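Section 6. Recording Practice Tasks with the Brarkley Hand-Held Gripper

6.1 Before you start

This section covers tabletop tasks with small utensils. It assumes that the gripper has been charged, paired with the Sleiman recorder and calibrated as described in Section 5. If the jaw pads have been replaced after the last calibration, repeat steps 5.3 through 5.6 first. Pads from different production runs differ slightly in thickness, and the recorder does not detect the change.

For two-handed tasks you need two grippers of the same hardware revision. The revision is printed inside the battery door. Do not mix revision C and revision D units in one session.

6.2 Preparing the table

1. Choose a table that lets you stand with your elbows slightly bent. Sitting is allowed but shortens your reach.

2. Set out the utensils. Leave a hand's width between groups where the task allows it.

3. Place any container the task calls for at the back of the table, within reach of both grippers.

4. Turn on the room lights. Direct sun on polished metal can saturate the camera. If the recorder shows GLARE, rotate the setup or draw a blind.

5. Leave the table covering in place if there is one. Patterned cloth helps the tracker hold position. Plain white or high-gloss tops often cause the TRACK LOW message.

Note: Creases in the cloth do not affect tracking. A cloth that slides does. If it moves when you push an item with one finger, clip it to the table edge.

6.3 Starting a session

1. Press and hold the side button on the right gripper until the recorder beeps once.

2. Repeat with the left gripper. The recorder beeps twice when both units are in sync.

3. Open and close each jaw fully, two times. This sets the zero point for the session.

4. Select the task from the list. Utensil sorting is task 17.

5. Hold both grippers still above the table until the status light stops blinking. It takes around 7 seconds.

CAUTION: Keep fingers clear of the linkages while the jaws are moving. The pivots can pinch skin even at low trigger force.

6.4 Approaching crossed or overlapping items

Crossed items are the most common source of rejected recordings. The usual error is to close on both items and drag the lower one along with the upper. Approach with the jaws open, stop, and check which item lies on top before you close.

1. Open the jaws wide enough to clear both items.

2. Bring the gripper in low, with one pad on each side of the crossed pair.

3. Identify the upper item. Pick this one first.

4. Move the jaws along the upper item, away from the crossing point, until the pads can close on it alone.

5. Close slowly. Stop squeezing when the force bar on the recorder reaches the second mark.

6. Lift straight up until the item clears the one below it, then move sideways. 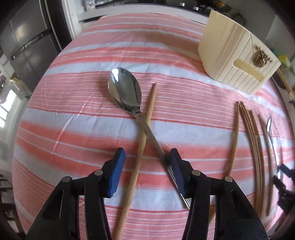

Figure 6-1. Jaws open on either side of a crossed spoon and chopstick. The spoon handle lies on top.

If the upper item slips, open the jaws fully and begin again at step 1. Do not chase a sliding item with half-closed jaws - the recorder logs this as a failed grasp and the whole take is marked for review.

6.5 Picking from a tight group

Chopsticks lying side by side leave little room for the pads. Use the outer edge of one pad to push the end stick away from the others, then grasp it across its thicker end. Thin tips tend to roll.

Note: Taking more than one stick at once is accepted in task 17 but not in single-item tasks.

6.6 Ending and saving

1. Set down anything still held in the jaws.

2. Press both side buttons together. The recorder gives one long beep.

3. Wait for SAVED to appear before you switch off either gripper. Removing a battery during this step can damage the file.

4. Enter the operator code and, if needed, a short remark. Remarks are limited to 123 characters.

6.7 Messages

GLARE - Too much reflected light. See 6.2, step 4.

TRACK LOW - Position lost or uncertain. Raise the gripper slowly until the message clears, then continue.

SYNC - The two grippers have lost their common clock. End the session and restart from 6.3.

PAD - Jaw position does not match the stored calibration. Check that both pads are fully seated.

6.8 Care of the pads

Wipe the pads with a damp cloth after each session. Do not use alcohol or citrus cleaners. Replacement pads are sold in pairs through Gestham parts counters. Send questions about this section to Anong Limsakul, Technical Documentation, at the Flestport office, and quote the firmware version shown on the recorder's start screen.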